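Automation Equipment Planning
Unit 7: Budgeting a two-arm sorting cell
Instructor: Ludmila Zeman
Lab sections: Sekar Lumbantobing, Ratih Nugroho

7.1 What the quote leaves out

A supplier quote normally covers the arm, the controller and one end effector. A two-arm cell needs more lines than that: table, trays, cable management, spare fingers, operator training, and floor space charged at the internal rate. Students who doubled the one-arm quote in the March assignment came in low.

Enter each line in the worksheet as capital, consumable or labor. Trays and finger pads are consumables, even when they are bought with the arm.

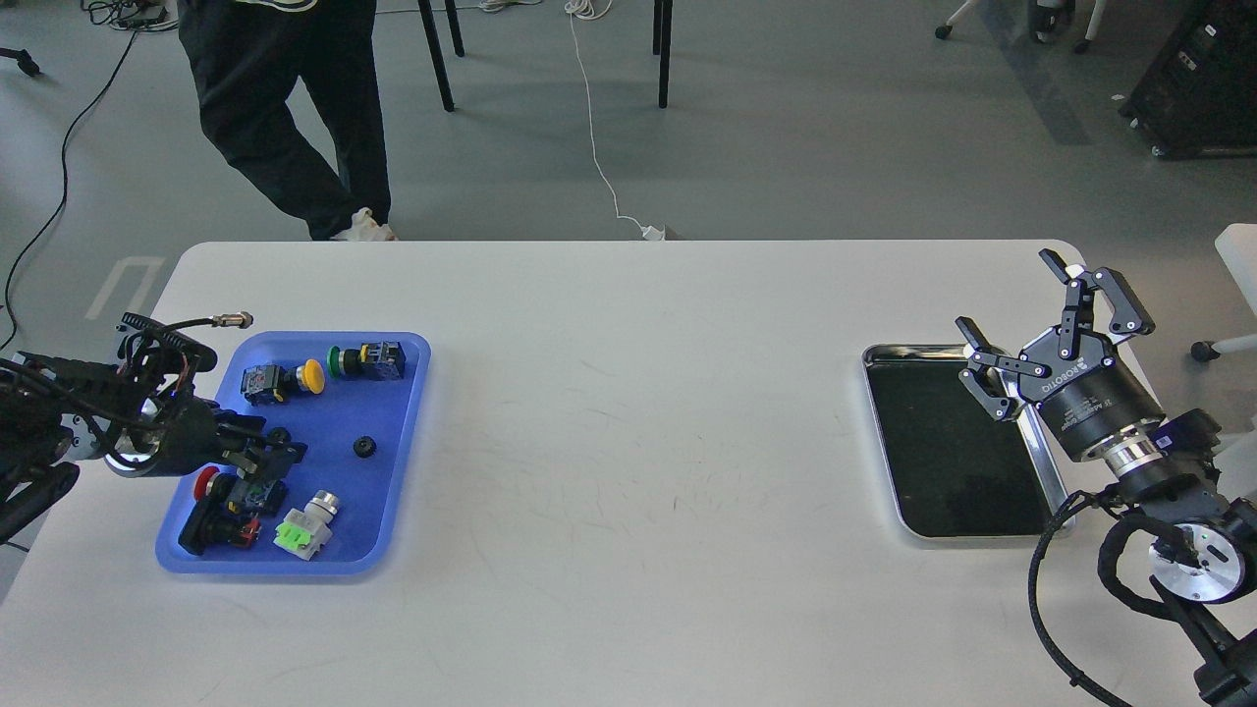
Grippers are priced per arm and should be chosen from the parts list – never from the catalog photo. Write down the smallest part, the largest part, and any part that changes its resting position. Push-button switches are a fair test case. In the blue tray, the ones with mushroom caps lie on their sides, and a round knob cap lies by itself, so one finger shape has to hold both a switch body and a small loose cap. If it can't, add a second finger set to the budget at this stage. The two arms need not carry the same gripper, but mixed types mean two lines for spares.

7.2 Worked figures

Gavum adaptive gripper, per unit: $3,323
Clikton finger set, per unit: $289
Quantity of each: 2
Subtotal: $7,224

Shipping and mounting plates are separate lines. Fitport quotes plates with the table; Montoya does not.

7.3 Cables and floor

Measure cable runs with the arm at full reach, then add slack for the wrist joint. Budget for floor covers wherever a run crosses a walkway. Leave room behind the table for a chair and an equipment cart.

Exercise

Redo the 7.2 subtotal with one spare finger set per arm. State which lines are capital. Hand in the worksheet to Adi Gunawan before Unit 8.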